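4.2 Does the planner need the wrist view?

Utevance reports success on door opening as a single number per task, and we think that number hides more than it shows. A run counts as a success once the door passes a fixed angle. It does not matter to the score whether the gripper held the handle or whether the arm simply pushed the panel along with its wrist. We therefore scored each run of the Rudum policy a second time, asking only if the fingers were closed on the handle while the door was being pulled (Figure 3).

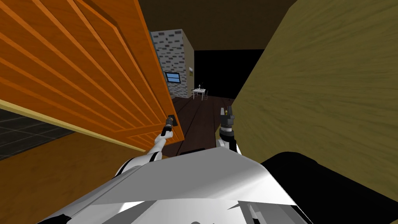
Under the stricter rule the gap between Rudum and the Flirkus baseline shrinks to four points, over 20 seeds per policy. We would not build an argument on a gap of that size. The original claim was that Rudum gains from fusing head and wrist cameras, yet the ablation that should support it was run with the wrist encoder frozen, so the comparison is weak to begin with.

We repeated it with the wrist stream replaced by a constant input. In 13 of the 20 seeds the outcome did not change. This may mean that the policy has learned to ignore the wrist camera, or that the camera offers little to learn from. With the fingers open and nothing between them, a wrist view can hold little besides bare surfaces and unlit background, and the rendered textures are coarse. A network could hardly recover a useful pose from such input, whatever the size of its encoder.

Figure 3. Views from the door task in simulation. First: the left gripper closed on the handle. Second: an open gripper against a plain surface.
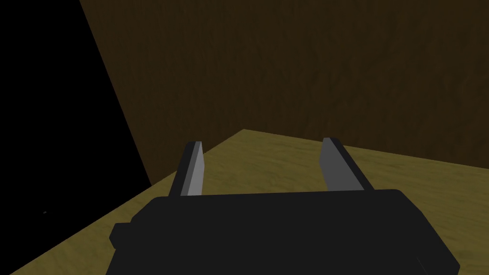
4.3 Transfer to the Memon controller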